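Erness Round Tablecloth, White Ground

Item 1603-E. Hiltwood table linen, Erness series. Pattern drawn by Gudrun Rønning.

The Erness cloth is cut for round tables with a top diameter of up to 11 decimeters. The ground is plain white. The pattern consists of looped outlines and patches in yellow and brown-red tones, spaced well apart, with no fixed front or back. Edges are double-folded and machine hemmed.
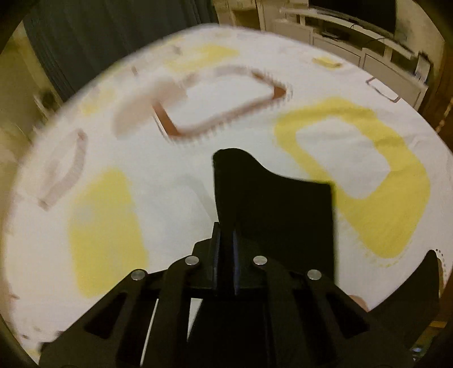
Erness cloth on a round white table, yellow and brown-red markings.

Weight: 490 g
Care: machine wash warm, line dry, iron on the reverse side
Packing: folded, one per sleeve
Stock code for matching napkins: 429

Wash before first use. Slight shrinkage is normal and is allowed for in the cut size. Placement of the pattern varies from one cloth to the next. The Tillden cloth, for rectangular tables, is listed separately. Next delivery: April.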